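3.2 Bowls, table and shelf

I started out wanting to write about how people put dishes away, and I ended up spending most of June thinking about bowls (my family can confirm this). Plain plastic ones, one color all the way through, the sort you'd buy for cereal. I like them for this work because a bowl has no front or back, so the only real questions are where it goes and what it goes into. 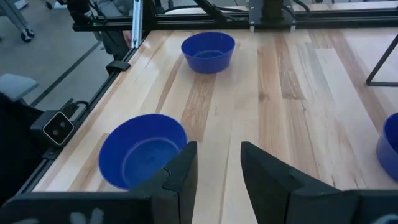
Figure 4. Blue bowls on the butcher-block tabletop.

The table matters more than I expected! Its planks run from cream to a fairly dark brown, and the finish is shiny, so a bowl's edge can look quite different depending on the boards behind it. Following Kołodziej, I logged each placement by where the base came down, and I kept 216 placements on the bare tabletop apart from the 300 that involved the shelf. That makes 516 in all, and I treat the two groups separately from here on. 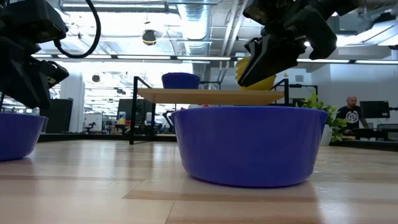
Figure 5. The raised board, with a small blue bowl at the left and a yellow one tilted at its rim.

The shelf is just a wooden board on a thin black metal frame, but it changes the job quite a bit. Space runs out fast up there, and stacking starts to look like the sensible choice.
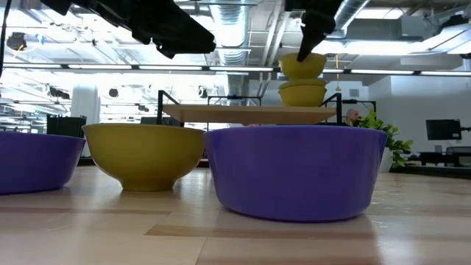 I scored a stack as tidy if the upper bowl sat level inside the lower one, and as leaning if I could see a tilt from the side. Mixed colors were scored the same way as matching ones. Sizes were a bigger headache, and I come back to them in 3.3.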